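Bedding & Linens > Blankets and Covers

Posted in April by halance_h

Quilted mattress cover keeps bunching, and how do I fold the thin blanket so it stays folded??

Ok so quick one, typing this on my break. Bought a quilted white mattress cover, the padded kind with the wavy stitching, from the Fomholm outlet. Like it a lot. But every morning it has crept up toward the pillow end and theres a ridge right where my back goes. Tried tucking it tighter. Tried safety pins (dont, I ripped one corner a little).

Second thing. Got a floral blanket, purple, thin, kind of slippery. I can get it into a decent rectangle once in a while:

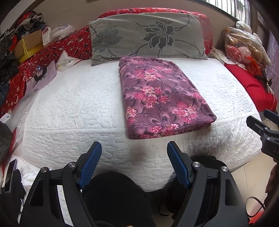 The purple blanket folded on top of the quilted cover, pillow end of the bed.

But then somebody sits down, or I go to grab it, and the whole thing slides open. No linen closet in this apartment so it lives on the bed all day. Also the bed ends up as the dumping spot for bags and clothes and my phone, so if anyone has a trick for that I'll take it. Cover was on sale, blanket was a gift, not looking to buy a whole new set. Thx

3 replies

pietrzak_laundry
Two different problems. Cover first. If it's the flat kind with corner straps, the straps are probably shot or to long. Strip the bed, put the cover on bare mattress, cross the straps UNDER the mattress and not just round the corner. If it's the deep pocket kind, check the depth on the label against your mattress. Mine was way too deep and bagged up exactly like you say.

Washed it hot yet? Don't, the padding can shrink and the stitching pulls. Warm, low dry, take it out a bit early and stretch it over the bed while its still slightly damp in the seams.

Blanket — fold in thirds the long way, then in half, then in half again. Press the air out with your forearm at every fold. Thin slippery ones trap air and thats half of why they slide. Last step, pick one end and tuck it into the other like a pocket. Holds pretty good even if you toss it.

skadavov
Just buy grippers. Those elastic clips. Done.

corner_tuck_mom
Agree on the pocket thing but you have to lay it out flat first, people skip this. Find the corners. I start with one corner up by the pillow and pull the fabric down and away from it, then go back for whatever got bunched in the middle.
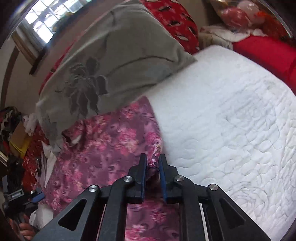 Pinch the bunched part and lift it, let it drop, then smooth toward the edges. Don't drag it flat with your palm, on a thin blanket that only moves the wrinkle over somewhere else. Takes me under a minute now. If it's really creased, a spray bottle with plain water and ten minutes before you fold.

For the dumping spot, no magic. I put a hook behind the door for bags and one box on the floor for clothes that arent dirty but arent clean. Anything else on the bed gets moved before dinner or I end up sleeping next to it. My sister does the opposite and makes the bed twice a day, too much work for me.

Oh and if the cover has a tag end, tag goes at the foot. Mine was on backwards for months and kept riding up, turned it round and its been fine.

halance_h
Ok crossed straps is a new one, mine does have straps and they are loose as heck. Will try tonight. Pocket fold too.

Related in Blankets and Covers
Fitted sheet pops off one corner only
Can I cut down a mattress cover thats too deep?
2000 thread count sheets, is that even real
Where to keep spare pillows with no closet
Red sheets bleeding onto white cover, help
Fomholm outlet sizing, runs big or small?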